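Govside Support
Ticket 760: Gift Aid batch rejected, donor totals wrong on statement run
Customer: Naltico Community Trust
Opened by: Eirlys Mathias, supporter services
Assigned to: Dilwyn Maddocks
Priority: High
Opened: Friday, November 24, 2023

Eirlys Mathias, 09:12
Our Gift Aid claim failed at the checking stage this morning. The batch log says 26 donor records have no valid declaration. I opened several of them and the declarations are there, signed and dated. We haven't changed any settings. The annual statements are due to go to the printer next week and I don't want to send them until I know the totals are right.

Dilwyn Maddocks, 09:40
Thanks, Eirlys. Please don't resubmit the batch for now. Can you tell me whether the affected donors came in through the website form or were typed in by hand? Please also send the batch log as a CSV. The PDF version leaves out the record source.

Eirlys Mathias, 10:05
CSV attached. They all look like donors from the shop appeal in July. Rhiannon Penry keyed those from paper forms using the Bruditz import sheet.

Dilwyn Maddocks, 10:51
Found part of it. The import sheet has the declaration date in column 9, and the July file has the day and month swapped. A form signed on the fifth of July has gone in as the seventh of May, before the donor record existed, so the checker throws it out. That accounts for 24 of the records. The other two have a blank postcode.

Separate point: the statement totals are wrong for a different reason. Donated goods sold in the shop are being added to cash gifts. Can you send me an item record for one of the affected donors, with the stock photo if there is one?

Eirlys Mathias, 11:20
Item record pasted below. Category is Household textiles, status Sold, Retail Gift Aid ticked.

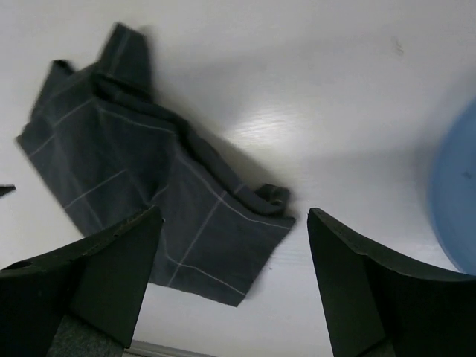 Item photo: dark grey cloth with pale check

Dilwyn Maddocks, 11:48
Got it. The item is tagged correctly, so the fault is in the statement template. It picks up every income line on the donor record and ignores the type. I've made a copy of your template with goods sales on their own line. Your original is untouched.

To correct the dates:
1. Go to Donors, Imports and open the July file.
2. Choose Reverse import, declarations only. Leave the gifts alone.
3. Set the date format to DD/MM/YYYY.
4. Run the import again and check the preview.

Eirlys Mathias, 13:35
Reverse import is greyed out for me.

Dilwyn Maddocks, 13:42
It needs the Finance Lead role. Who has that at your end?

Eirlys Mathias, 13:50
Carys Jarman. I've asked her to log in.

Carys Jarman, 14:26
Reversed and imported again. The preview dates match the paper forms I have on my desk. Rhiannon is ringing the two donors for their postcodes.

Dilwyn Maddocks, 14:44
Test check run on the batch. Only the two postcode records fail now. You can take those out and claim for them in the next batch, or wait.

Carys Jarman, 14:52
We'll take them out. Claim submitted.

Eirlys Mathias, 15:30
Ran statements for five donors on the new template and the totals agree with the ledger. Fine to close the claim part. Please keep the ticket open until the full statement run is done.

Status: Waiting on customer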